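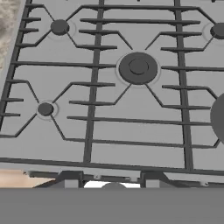
Lappalainen (no spoilers until page 2 please!)
Forum: Movies > Now Showing

reelgoner
Just got back from Lappalainen and I'm still buzzing. I went in knowing only that it was set on a ferry and that my sister hated it, and wow, what a ride! The first hour is almost all talk, two brothers arguing over who gets their dad's boat, and I could have listened to them for another three. Then the storm hits and the whole thing changes gear. I grabbed the arm of the guy next to me (sorry, sir). Who else has seen it?

Plikemau_fan
Saw it last night! Loved it, but I wouldn't put it above Plikemau. That one had a real ending. This one just sort of sails off. Great sound though, the engine hum had my seat shaking.

motelcarpet
I'm going to be the grump. 148 minutes and I felt at least half of them. The brothers are great, sure, but the daughter gets one good speech and then stands on deck looking at the water. Why cast someone that good and give her nothing to do?

reelgoner
@motelcarpet see, I thought she was the best thing in it! The way she listens to them fight in the galley and keeps drying the same mug. She doesn't need a speech there. I do agree the bit with the customs officers could go.

motelcarpet
The customs officers are the ONLY funny part. Leave them in and cut the dream.

tallpaul_18
Wait, there's a dream? I must have been getting popcorn.

Jahangir Sikder
I run the Tuesday-free film club at our library (long story, we lost the room) and we picked this for our November outing. Seven of us went, and it was the loudest drive home we've had all year. Four for, three against, and one of the fors is already wobbling. My own vote is a big yes. The storm was shot with real water in a tank, according to the Q&A after our showing, and I think it shows in how the actors move. They look tired in a way I really believed. Go see it on the biggest screen you can find!

Plikemau_fan
Jahangir, did they say anything about the score? I stayed for the credits and still couldn't catch the name of the song at the end.

Jahangir Sikder
Sadly no, somebody asked but the mic cut out. I'd love to know too.

evon_on_film
The song is called Pririsine. It's the same tune the older brother whistles when he's fixing the radio, only slower and with the words put in. I went back a second time just to check, and it's in the wedding scene too, on the accordion. So good!!

reelgoner
Oh that's brilliant, I missed the wedding one completely. OK, I'm going again.

motelcarpet
Fine, the music is good. I'll give you the music. Still a 6 from me.

tallpaul_18
Does anyone know how long it's staying around? My local place only has 18 seats in the small room and they keep selling out.

evon_on_film
Mine has it until 1st December, then it's down to one matinee. Call ahead, the website here is always wrong.

Plikemau_fan
Booked for tomorrow with my mom. She cried at the trailer so I'm bringing tissues. Will report back, and I'll be watching for that accordion!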